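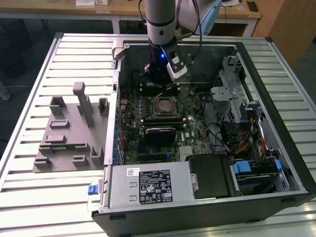
Have you tried it yet without the wrist view, somebody asked on last week's page, in pencil and in the margin where I nearly missed it. A very fair question, and one I've been putting off, so it gets the whole of today's entry.

10/2/20, Nostevside bench, processor task

Both policies learned from the same 232 demonstrations. One gets the fixed view plus the wrist view, the other only the fixed view. Same tower, same fixture plate, and the Filtora controller settings left well alone (I was tempted!).

1. Approach. The two are closer than I expected. Over the socket, the fixed-view policy drifts up to 3 mm toward the memory slots, and it does it the same way each time, bless it.

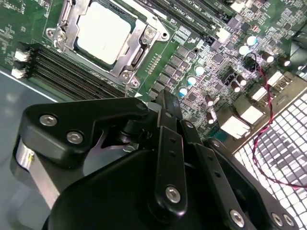 2. Contact. The wrist view earns its keep in the last bit of travel, where the fixed-view policy comes down too early and the force limit stops it.
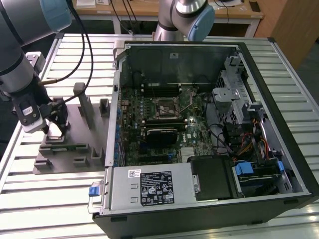
I'd still like to blame part of that on the Ronorham calibration, which I haven't redone in far too long, so please don't quote this as a result until I have. I'll rerun both after that, with the force limit unchanged. 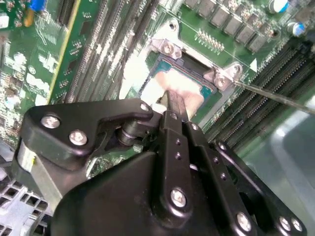
Could you log the contact force along with the stop, please, so we can tell early from hard? (Added at the bench, 2 hours later.) Yes, gladly, it goes in with the rerun.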